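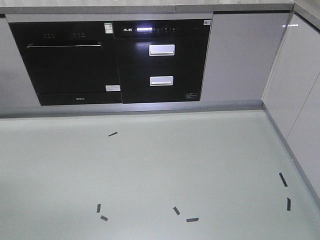
Figure 3: Kitchen, base cabinets and dishwasher

Section 3: Saving and sending footage after an incident

This section covers what to do with recordings from your Zastivo home unit after a break-in, an assault, a threat or damage to property. It applies to all units running the December software or later. To check your version, open the Zastivo app and tap Settings, then About.

CAUTION: If someone is hurt or in danger, or the offender may still be nearby, call emergency services first. Do not stop to look at footage.

Before you begin

You will need:
The phone or tablet that was used to set up the unit
Your owner PIN (a guest PIN will not open the incident menu)
A police report number, if you have been given one

You can start without a report number and add it later. The footage must be locked before the unit records over it. With factory settings the unit keeps 18 days of recordings and then deletes the oldest first.

3.1 Locking a recording

1. Open the app and tap Timeline.

2. Scroll to the date of the incident. Motion events show as orange bars and door events as blue bars.

3. Tap the bar closest to the time you want. If you are not sure of the time, start early and work forward.

4. Tap Lock. Drag the two handles so the locked part begins well before the incident and ends well after it. Police often ask for vehicles or people seen earlier in the evening, and a short clip may leave them out.

5. Tap Confirm. A padlock appears on the bar. Locked recordings stay on the unit until you unlock them yourself.

Note: The unit can hold up to 160 locked recordings. When it is full, the app shows "Lock storage full" and you will have to export or unlock older ones before adding more.

3.2 Exporting a copy

The export keeps the original picture quality, the sound and the time stamp. Always use it in place of a screen recording or a video of the screen taken with another phone.

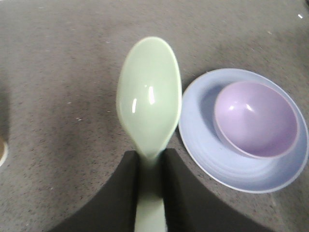 Exporting can be slow on a weak connection, so keep the phone close to the unit and leave the app open until the progress bar reaches the end. If your phone locks itself partway through, the export pauses and picks up again when you return to the app.

1. Tap the padlock on the recording you want.

2. Tap Export, then choose Full file. Do not choose Share clip. Share clip makes a smaller file without a time stamp.

3. Choose where to save the file. A new USB drive plugged into the unit's rear port is best for long recordings. Drives formatted on a Farías recorder will have to be reformatted first, and this erases everything on them.

4. Enter your owner PIN.

5. When the export is finished the app shows a check code. Write the code down or take a screenshot of it. Police or a court may use it to confirm the file has not been changed.

6. Play the file from beginning to end before you hand it over.

CAUTION: Do not trim, brighten, rename or convert the exported file. If you want a version to look at yourself, export a second copy and work on that.

3.3 Correcting the clock

If the unit's clock was wrong at the time of the incident, leave it alone until the export is done. Then:

1. Open Settings and tap Clock.

2. Compare the unit's time with your phone's time and note the difference in minutes.

3. Write the difference on the handover sheet in the back of this guide — for example, "unit 4 minutes slow".

4. Tap Sync now. 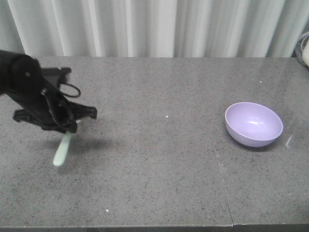
3.4 Handing footage to police

1. Ask the officer how they would like to receive the file. Some stations send a secure upload link by text message, and others collect a drive in person.

2. If you are sent a link, check with the station on its public phone number that the message is genuine before you upload anything.

3. Fill in the handover sheet with the date, the officer's name and station, the report number and the check code.

4. Keep the recording locked on the unit until you are told the matter is closed. This can take a year or more.

Note: Akard does not hold copies of your recordings and cannot send them to police for you. If you also pay for Zomura cloud backup, contact Zomura about anything stored there.

3.5 Posting footage online

Turn off Auto-share before you do anything else. It is under Settings, Sharing. When it is on, motion clips go straight to your street group and cannot be called back from other people's phones.

Speak to the investigating officer before posting a recording that shows a suspect, a victim, a child or a number plate. Posting may affect a later trial, and naming the wrong person could leave you open to a defamation claim.

If the app shows error 3977 during any of these steps, restart the unit, wait for the green light and try again from step 1 of the part you were in. Locked recordings are not affected by a restart.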